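# Keeping dried pasta in good order

Dried pasta keeps for a long time, but a badly kept cupboard will still waste it. Packets get pushed to the back, split at the seams or go stale after being left open. The method below takes 20 minutes once the shelf is clear.

## What you need

- a damp cloth and a dry one
- 3 or more jars with tight lids
- clips or rubber bands
- a pen and sticky labels

## Steps

1. Take everything off the shelf. Wipe it down with the damp cloth, then dry it fully before anything goes back.
2. Check each packet for holes, dust or small beetles. If you find beetles, throw that packet away in a tied bag and look at your flour and rice as well.
3. Sort by shape. Long pasta goes together, short pasta goes together, and soup shapes can share a jar.
4. Read the dates. Put the oldest packet of each kind at the front.
5. Tip opened packets into jars. Cut out the cooking time and tape it to the jar, as spaghetti from two makers can need different times.
6. Don't top up a jar that still has old pasta in it. Finish the old lot first, wash the jar and let it dry overnight.
7. Write the month you opened it on the label. June is enough, you don't need the day.

## Where to put it

Pick a dry spot away from the cooker and the kettle. Steam is the main problem. A shelf over a radiator is also poor, even with the lids on.

Long packets can stand up if the shelf is tall enough. If they slide about, put a tin at the end of the row. Bags of short pasta can stand or lie flat, but keep anything heavy off them or you will end up with crumbs.

## Using up the ends

Small amounts of different shapes can go in soup. Start the thickest shape first and add the thin ones later. Csaba Nyitrai wrote in to say he breaks leftover spaghetti into short lengths and fries it dry in a little oil before adding stock. I tried it and it works well, though it needs stirring the whole time.

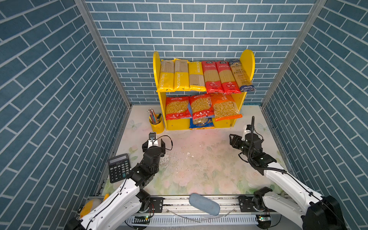
Wholewheat pasta should be used sooner than white once opened, so give it the front place on the shelf. Egg pasta is the same. Check the shelf again before your next big shop and cross off what you already have.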